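Pre-purchase inspection checklist: hand-held gripper stations
Site: Tikness, bench room
Date: February 19, 2024
Filled in by: Rozália Procházka
Purpose: decide what goes into the spring equipment request and what can wait

Section A. Table and floor

A1. Table clamped at the front edge. OK. Two small metal brackets. Order the same kind for the new station.
A2. Floor rails on both sides of the table. OK. Rails are not in this request.
A3. Cables off the walking path. NOT OK. Cable lies across the carpet on the left, and more is spread on the floor at the back. Add floor cable covers to the request, $300 line.
A4. Hazard tape at the floor edge. OK.
A5. Trays within reach of both hands. OK. Divided white tray and flat brown tray both fit on the table with room for the cloth. 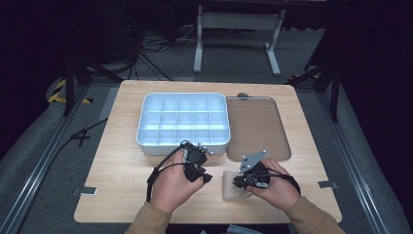 Comment from Preda: I would put the cable covers ahead of the second pair of grippers. The covers are cheap and we need them for the insurance visit anyway. If the grippers slip to the next quarter we lose very little.

Reply, R.P.: Agreed on the order. Covers move to priority 1. The gripper quote from Ridar is 2,269 per pair and is held for 28 days, so I still need a yes or no on it this month.

Section B. Grippers

B1. Top plate present on both grippers. OK. Check that the hole pattern on the new pair matches before we sign.
B2. Cable on each gripper long enough for the full table. Not tested. Ask Ridar for the length in writing.
B3. Jaws close on thin knit fabric. OK on the beige sock, held at the toe.
B4. Pivot bushings in place. OK, four brass-colored ones seen. Get a price for spares. Lastutis lists them only as a full linkage set.
B5. Jaw finish. OK, matte. Ask if replacement jaws are sold alone. 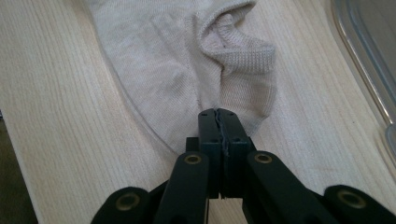 Section C. Budget lines

C1. Floor cable covers, 300. Priority 1.
C2. Gripper pair, Ridar, 2,269. Priority 2. Shipping not included.
C3. Spare bushings. No price yet.
C4. Spare table brackets. No price yet. Hardware store is fine.
C5. Training time for new operators. Not an equipment cost, goes under staffing.

Open items: B2, C3, C4. A3 stays open until the covers are down and the floor has been checked again.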